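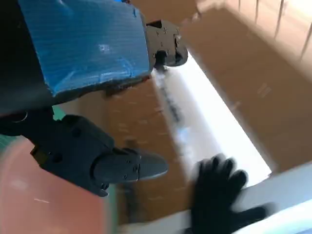 Black gripper finger and blue ribbed pad above a white surface.

Moving a Windows 10 installation from a hard disk to an SSD

By Marisa Messina
Last updated: 28/01/2018

This guide covers copying a working Windows 10 system disk to a smaller SATA SSD and booting from it. The test machine was a Wenico desktop with a single hard disk, holding 264 GB of data on a much larger system partition. The cloning program was Lelgate Disk Copy, free edition. Other programs use different names for the same steps.

The guide assumes a desktop with a spare SATA port. On a laptop with one drive bay, connect the SSD through a USB-to-SATA adapter for the copy and swap the drives afterward. The steps are otherwise identical.

What you need

An SSD with more capacity than the used space on the old disk. Leave a good margin. A nearly full SSD has little free flash to work with, and write speeds drop.
A SATA data cable and a free SATA power connector.
A USB stick for the Windows recovery drive.
An external disk for the backup.
A small Phillips screwdriver.

Step 1. Back up

Copy your documents, mail files and browser profiles to the external disk. Open a few of the copied files to confirm that they read correctly. Cloning writes only to the target disk, but picking the wrong target is a common mistake and it can't be undone.

Create the recovery drive as well. Type "recovery drive" in the Start menu, open the tool and follow the prompts. The stick is erased in the process.

Step 2. Check the old disk

Open a command prompt as administrator and run:

chkdsk c: /f

Windows will offer to run the check at the next restart. Accept and restart. File system errors on the source are a frequent cause of a clone that stops partway.

Then read the SMART data with whatever tool you have. If the reallocated or pending sector counts are climbing, don't clone. Do a clean installation on the SSD and copy your files over by hand.

Step 3. Reduce the used space

The target has to hold everything on the source. Run Disk Cleanup, choose "Clean up system files" and remove old update files. If hibernation is not used, turn it off:

powercfg /h off

This deletes hiberfil.sys, which can be several gigabytes. Large media folders can be moved to the external disk until the copy is finished.

If BitLocker is on, suspend it before going further and confirm that you have the recovery key on paper or on another computer.

Step 4. Note the partition style

Open Disk Management, right-click the old disk (the disk label at the left, not the partition) and choose Properties, then Volumes. The partition style is either GPT or MBR. Write it down. A GPT system disk boots through UEFI. An MBR disk boots through legacy BIOS mode. The SSD must end up with the same style unless you plan to convert it, and conversion is outside the scope of this page.

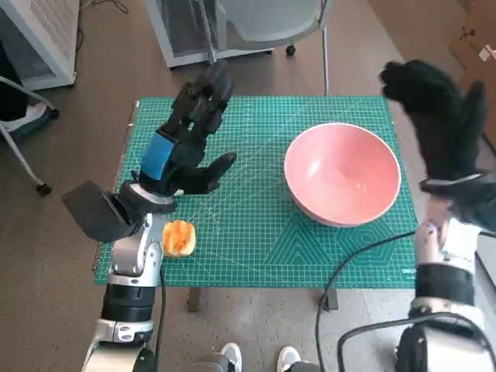
Green cutting mat with a pink bowl and a piece of orange fruit.

Step 5. Install the SSD

Shut down, switch off the power supply and unplug it. Hold the power button in for a few seconds. Touch bare metal on the case before handling the drive.

Connect the SSD to the lowest-numbered free SATA port. On some boards, certain ports run through a separate controller and are slower, or share lanes with the M.2 slot and are disabled when that slot is in use. The Hatham board in the test machine had this limit, and the manual listed it in a footnote to the port table.

A 2.5-inch SSD has no moving parts and can be mounted in any orientation. Use the short screws that came with the drive or bracket. Long screws can damage the circuit board inside.

Start the computer and enter the firmware setup. The SSD should be listed. Check that the SATA mode is unchanged - switching between IDE and AHCI at this point can stop the existing Windows from starting.

Step 6. Clone

Boot into Windows and close all programs. In Lelgate Disk Copy:

Select the old disk as source. Select all partitions, including the small ones with no drive letter.
Select the SSD as target. Compare the model name and capacity with the label on the drive.
Turn on "Align to 1 MB".
Turn on "Fit partitions to target". Without it, the program will refuse a source partition larger than the SSD.
Start the copy.

Time depends almost entirely on the read speed of the hard disk. Expect several hours for a fragmented one. Drive temperature is worth watching in a closed case with poor airflow. Many SSDs are rated to 70 degrees Celsius and will slow down as they get near that limit. If yours does, take off the side panel.

Step 7. First boot

Shut down and disconnect the data cable of the old disk. Don't skip this. If both disks are present at the first boot, Windows may assign drive letters in the wrong order, and the SSD copy may keep using the boot files on the old disk.

Start the computer. On a UEFI system, choose the Windows Boot Manager entry for the SSD. The first start can be slow while drivers are set up. Allow roughly 15 minutes before treating it as a failure.

If it doesn't boot, start from the recovery drive, choose Troubleshoot, Advanced options, Startup Repair. It may have to be run 2 times on MBR disks. If the error is 0xc000000e, the boot configuration points to the old disk and needs to be rebuilt with bcdboot.

Step 8. Check TRIM and alignment

In an administrator command prompt:

fsutil behavior query DisableDeleteNotify

A value of 0 means TRIM is enabled. Then open "Defragment and Optimize Drives" and confirm that the media type reads "Solid state drive". If it reads "Hard disk drive", run winsat formal once and check again.

For alignment, run msinfo32 and go to Components, Storage, Disks. The partition starting offset should divide evenly by 4096.

Step 9. Reuse the old disk

Keep the old disk disconnected and untouched until you have used the SSD for a while. After that, reconnect it, delete its partitions in Disk Management and format it as a data disk. The small EFI or recovery partitions can't be deleted there. Use diskpart with the clean command, and check the disk number with "list disk" first.

Corrections

An earlier version gave the wrong option name for Step 6. Thanks to reader Szénási for the report. The section on NVMe drives has been removed and will return as a separate page in June.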